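Season ticket, row J, and the long wait for spring

7 Nov 2007

So I renewed. I said I wouldn't, I told everybody at work I wouldn't, and then the letter came from the club with the early price on it and I was on the phone before my tea had gone cold. Five of us in row J again, then, if Arif Yusof can square it with his shifts.

It's been a funny old autumn. October was miserable — four defeats, one of them at home to a side that had not scored away since August — and the gate for the last one was given out as 1,554. I'd have said fewer. You could hear the goalkeeper asking the bench what time it was! And yet the football was better than anything we saw last year. Mattes Kuhlmann has finally been moved inside, where he can get hold of the ball, and young Ratih Goh wrote a very good piece in the programme about how the midfield has changed since the summer. I read it twice on the bus.

What bothers me more is the ground. The club wants to sell the strip behind the away end, and the supporters' meeting about it drew roughly 200, so people do care. Signe Hafstein asked the chairman straight out where the away fans would stand if it went through, and he talked for eight minutes about parking. I came away none the wiser, with a leaflet I can't make head or tail of.

My own view, for what it's worth, is that we should sit tight until the summer. Money from land only gets spent the once, and I remember the Halvorsen stand, which was meant to pay for itself and still has a bucket under the roof. Yoga Lau thinks I'm a dinosaur. We argued about it all the way to the station and then he bought me chips, so no harm done.
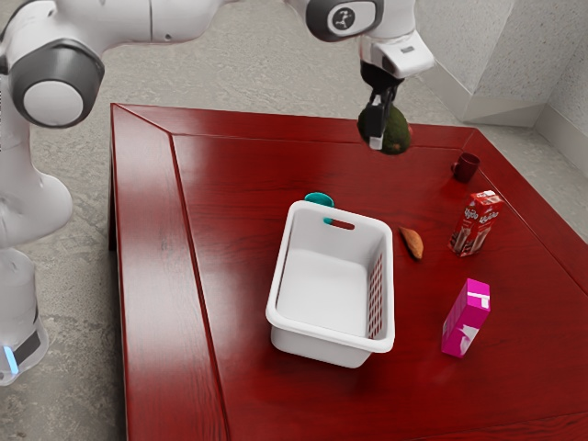

Saturday's away trip

The coach leaves from outside the club shop at half nine, and there were still seats when I rang. Bring a flask and a proper coat, there's no cover at all at their place.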